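# Coin réfrigérateur du Brinditz : questions fréquentes

Mise à jour : 10 juin 2026

**Où se trouve le réfrigérateur ?**

Dans la petite pièce du rez-de-chaussée, à côté du bureau blanc. Le badge habituel ouvre la porte. Le réfrigérateur de l'étage est réservé à l'équipe Vardale.

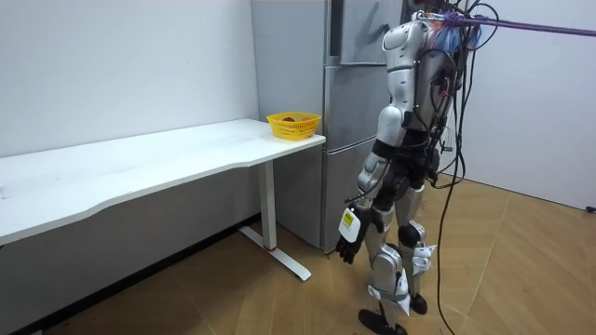 *Le bureau blanc et le réfrigérateur gris.*

**Peut-on manger sur le bureau ?**

Oui, à condition de l'essuyer ensuite avec un chiffon humide. Pas d'éponge abrasive : le plateau a déjà quelques marques et elles ne partent plus. Les assiettes sont à rapporter dans la cuisine de l'étage.

**Que peut-on mettre dans le compartiment du haut ?**

Des fruits, des yaourts, des boîtes repas fermées. Chaque boîte porte un nom et une date. Les bouteilles de plus de 50 cl vont en bas. Merci de ne rien poser contre le fond, où de la condensation peut se former.

**Pourquoi le compartiment du haut est-il parfois complètement vide ?**

Il est vidé pour le nettoyage, à l'eau tiède avec un peu de bicarbonate. L'avis est affiché à l'avance sur la porte de la pièce. Ce qui porte un nom est mis de côté dans une glacière, le reste est jeté.
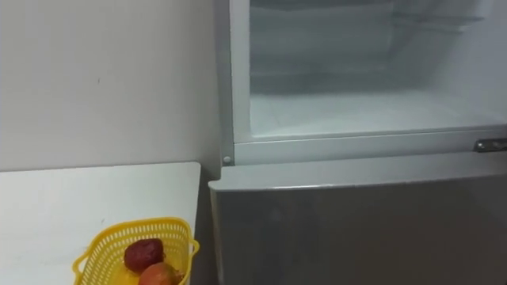 *Compartiment du haut ouvert, sans aliments. La porte du bas est fermée.*

**Les clayettes ont disparu, est-ce normal ?**

Elles passent à l'évier séparément. Si elles ne sont pas revenues le lendemain, écrire à Detlef Haberkorn. Merci de ne pas les remplacer par celles de l'étage, qui n'ont pas la même largeur.

**La porte du haut ferme mal. Que faire ?**

Vérifier d'abord que rien ne dépasse, puis passer un chiffon sur le joint. Si elle se rouvre toute seule, le signaler sans toucher à la charnière. Elle a été réglée en février par Jörg Hamann.

**Les fruits de la corbeille sont-ils à tout le monde ?**

Oui. La livraison est prise en charge par Plakesent. On se sert librement, mais on évite de repartir avec la moitié de la corbeille pour une réunion. Pour une commande à part, s'adresser à l'accueil.

**Faut-il mettre les pommes au froid ?**

Elles tiennent bien quelques jours dans la corbeille. Au-delà, ou quand il fait chaud dans la pièce, mieux vaut les ranger au réfrigérateur, dans le compartiment du haut.

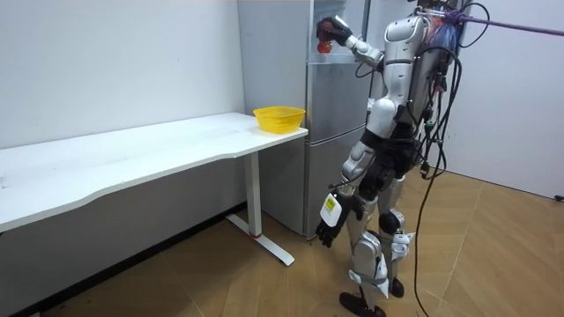 Les bananes restent dehors, elles noircissent au froid. Un fruit entamé se met dans une boîte fermée, avec un nom, comme le reste. Les pommes sont à laver au moment de les manger, car elles se gardent moins bien humides.

**Combien de temps peut-on laisser un repas ?**

Trois jours au maximum. Passé ce délai, la boîte est vidée et déposée près de l'évier de l'étage.

**À qui signaler une panne ?**

À Detlef Haberkorn, poste 37. En son absence, à l'accueil, poste 11. Indiquer si le moteur tourne encore et garder les deux portes fermées en attendant.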